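# Getting a class of 9-year-olds to write persuasive letters that aren't just "please please please"?

**plarnero_room6**

Hi all! I teach at a small elementary school in Jollcombe and we start our persuasive writing unit on Wednesday. Last year I had the kids write to me asking for extra recess, and I got a stack of letters that all said "it would be fun" over and over (plus one that offered me 6 dollars). This time I want them to write to somebody real about something they care about, and mail it. The front-runner is asking the town to put a crossing signal on the road by our back gate. How do you get them past the begging stage? And how long should the letters be? Our unit plan says 600 words, which seems like a LOT for fourth graders.

**Stasach**

Oh, I love this unit! 600 is way too long, please don't do it. I cap mine at 190 words and they come out so much stronger, and whoever opens the envelope might read the whole thing.

What fixed the begging for me was spending the entire first day on the reader and writing nothing. We put the person's job on the board and the kids shout out what that person worries about all day (money, complaints, getting in trouble with their boss, lunch). Then every reason in the letter has to match one of those worries. "It would be fun" doesn't survive that, and they figure it out on their own, which is pretty great to watch.

I also keep old letters from past classes where kids can grab them when they're stuck. They copy the openings shamelessly and I let them.
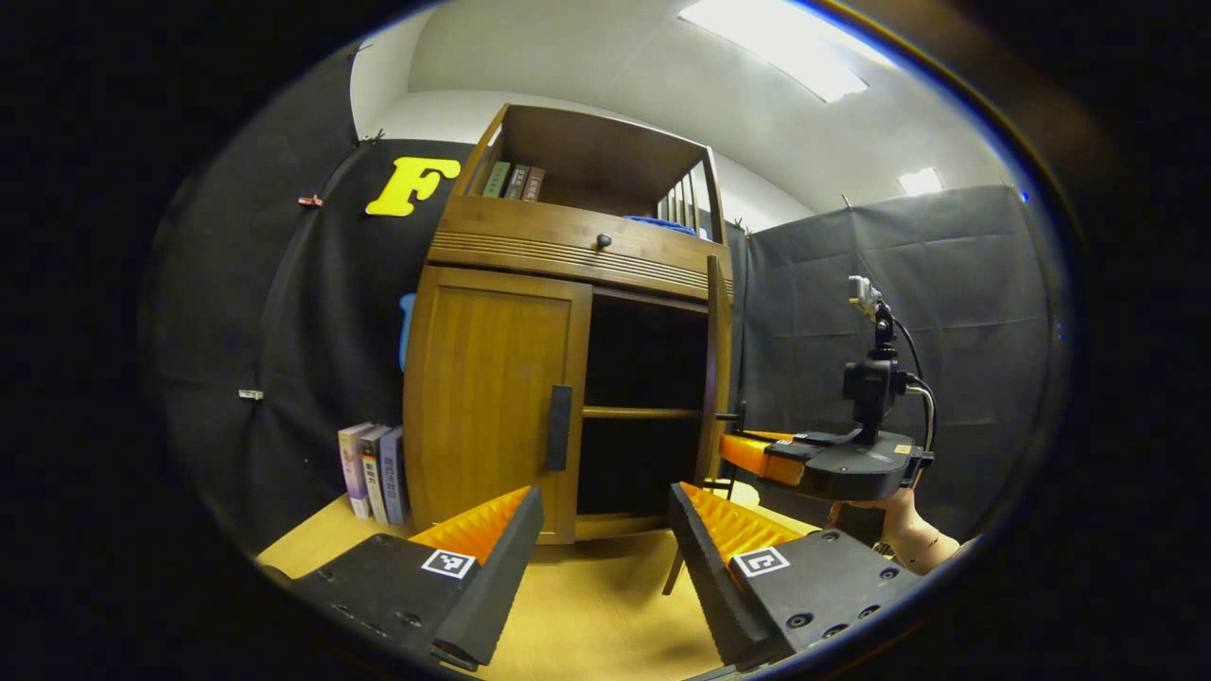
*Classroom cabinet, right door open.*

For your crossing signal, have them go out and count cars first. Mine did a tally for a letter about our parking lot and got 1399 cars in one school week, and that number ended up in every single letter. One boy put it in three times. Also, mail them in one big envelope with a cover note from you that says when you'd like to hear back, or you'll be waiting until summer.

**Zacharopoulos**

Agree on the short letters. We do sentence starters like "You may be thinking that..." so they have to deal with the other side. Some kids hate it.

**Zacharopoulos**

Oh, and check what your school says about last names before you mail anything. We had to redo a whole batch in April with first names only, and my hand still hurts from the whiteout.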